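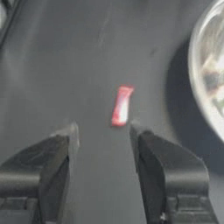 Buying a two-finger gripper is the first real spending decision most small workshops make, and most make it too fast. Catalogue says payload, stroke, price. Fine. Doesn't say what happens when the part is small and light, a bit shiny, lying flat on a dark bench. Take a small red and white item with a blunt fingertip either side of it and a bright round rim close by on the right – easy job for a hand, a fair test for a kit. So the chapter works through one kit, start to finish, the way a buyer would. The Hevside tabletop kit, sold boxed, with fingers, mounts, wrist camera and a year of the Stirnum support plan.

Chapter 4. Choosing and Reviewing a Gripper Kit

What you should be able to do by the end. Read a supplier's sheet and say what's missing from it. Set a short bench trial. Write the review up so someone else can act on it. Have the order form from Chapter 3 next to you.

4.1 What is in the offer

Base price 2285 euros. Support plan is in that for the first year, then 110 a month, which teh front page of the leaflet does not say. Page six does. Spare finger pads are extra. So is delivery outside the Osstead area. Write all of it in one column before you look at anything else, same currency, same tax.

Two sorts of buyer here. One wants a machine that does one job. The other wants to teach it many jobs, badly at first, and swap them weekly. The Hevside kit is aimed at the second, priced a bit like the first. Keep that in mind when reading other peoples reviews.

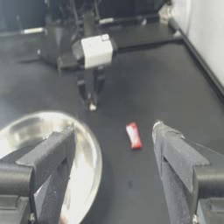

Next, the trial. Keep it dull. One object, one start position, one place to put it down. Same object every run, same light if you can get it. Gediminas Priedītis, who wrote the trial sheet used in this chapter, asks for 17 runs and no fewer, with every miss written down as it happens and not after lunch. Columns: run number, grasp yes/no, drop yes/no, remarks. Remarks matter most. "Slipped left" is useful. "Bad" isn't.

Things to try, once the plain runs are done:
Wrapped sweets – crinkly, light, they turn when pinched.
A metal bowl as the target. Reflections can confuse a camera.
Two arms on one table, if your supplier offers a second. Ask who sets the safe distances.

4.2 Support, and what it's worth

Ring the support line before you buy. Friday, late afternoon, is a good time. Ask something small, such as how to change a finger pad. Note how long you wait and wether the person has the kit on a desk. Ask for the fault list too. A supplier that won't share one gets a line in your review saying so.

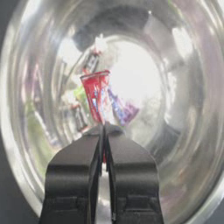 Department of Applied Automation, Baranauskienė Technical College – Course Unit 1021

4.3 Looking into the bowl

Curved steel bends things. A red shape at the fingertips comes out soft and partly distorted, streaks and all, and a glare patch can wash out a good part of the metal. Reviewers forget to mention it. Put it in. State the bowl, the lights, where the camera sits. Then run the trial again with a matt dish and give both results side by side.

Exercise before 4.4: price the Hevside kit over three years, with support, two sets of pads, delivery to your own address. Show working. Bring the trial sheet, filled in or not.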